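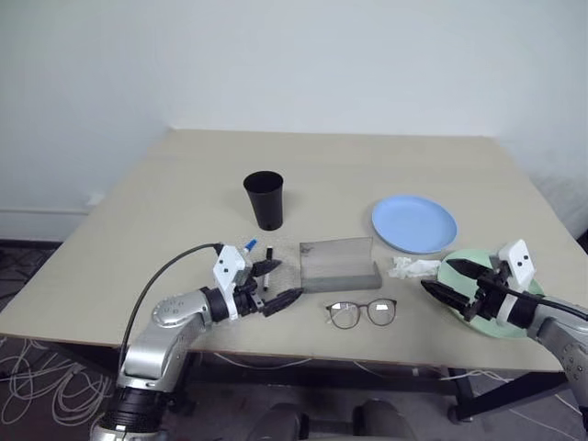
Support Ticket: Class Entry and Stall Assignment Errors
Product: Ondis Show Entry
Submitted by: Nesma Younis, Show Secretary, Cirkis Equestrian Center
Priority: High
Status: Resolved, one item pending

Summary of the problem
Following the September update, several riders entered in the junior drill team division were also listed in Open Western Pleasure. The duplicate entries appear on the printed class sheets and on the exhibitor invoices, but not on the entry screen. Stall assignments for the same exhibitors are missing from the barn chart.

Steps already taken by the customer
The show office signed out of all stations and signed in again. The class sheets were printed a second time with the same result. One rider was removed from the pleasure class by hand, and the entry returned when the invoice was opened.

Response from Ondis Support, 9:40 a.m.
Thank you for your report. Please confirm whether the drill team riders were entered one at a time or brought in from a file. Please also state the class number used for the drill team division. Do not delete any further entries until we have reviewed the records.

Customer reply, 10:15 a.m.
The riders were brought in from a file supplied by the Takuneo riding club. The drill team division is class 30. Open Western Pleasure is class 3. The horses and owners are correct on every record we have checked.
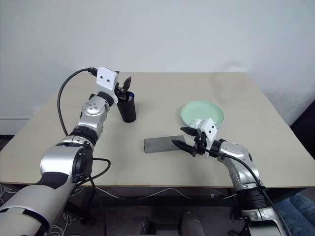
We also note that the invoice for each affected exhibitor includes the pleasure class fee. Exhibitors will begin checking in this afternoon, and we ask that the totals be corrected before then.

Response from Ondis Support, 11:05 a.m.
The cause has been identified. The class column in the club file was set to a width of one character. The import read class 30 as class 3 when building the invoices and class sheets, while the entry screen used the full number. Stalls were not assigned where the two numbers did not agree.

Please complete the following steps in order:
1. Open Entries, then Import History, and select the Takuneo file.
2. Choose Reverse Import. Entries made by hand will not be changed.
3. Set the class column width to 3 and import the file again.
4. Open Barn Chart and choose Rebuild. Allow up to 30 minutes for the chart to finish.
5. Print new class sheets and discard the earlier copies.

Customer reply, 1:20 p.m.
The steps were completed. Class sheets and invoices are now correct. The barn chart shows all drill team horses in the Sfakianakis Barn as requested. One horse is still listed without a stall. Its record shows stall 1000, although the barn numbers end at 400.

Response from Ondis Support, 1:50 p.m.
Stall 1000 is a holding number applied when a stall request is left blank. Please enter a stall number on the horse record and save. The correction to the import function has been referred to our development staff, and this ticket will remain open on that item only.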